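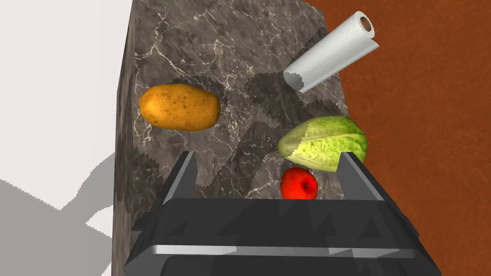
工单编号:519
受理部门:Nosten宠物医疗用品客户服务部
提交人:Katsuhiko Higuchi
涉及产品:Limitz犬用关节护理咀嚼片
优先级:普通
状态:已解决,待客户确认

问题描述
客户反映,其犬只体重资料更新后,自动续订页面仍按原体重档显示每日用量,且周六生成的续订单沿用旧规格。客户要求核实用量档位,并更换尚未发出的商品。

处理记录
09:20 客服核对账户,确认体重资料已于四月更新,续订单367仍关联旧档位。
10:05 暂停该续订单出库,并转交系统支持组。
11:40 系统支持组回复:体重字段与续订模板未同步。手动刷新一次,未生效。
13:15 删除原模板后重新建立,页面显示的档位与现有体重资料一致。
14:30 客户询问可否与兽医所开的止痛药同时使用。客服不提供用药判断,已请客户携带产品成分表向主诊兽医咨询,并将成分表发送至其登记邮箱。
15:10 仓库确认旧规格商品未出库,原订单取消,改发新规格3盒。

处理结果
续订模板已重建,差价退回原支付账户。客户积分余额2000分不受影响。

后续事项
一、系统支持组排查其他账户是否存在同类同步故障。
二、客户收货后如发现标签用量与页面不符,请暂缓投喂,并在本工单内回复。
三、犬只如出现呕吐、食欲下降或跛行加重,请及时就诊,勿等待工单答复。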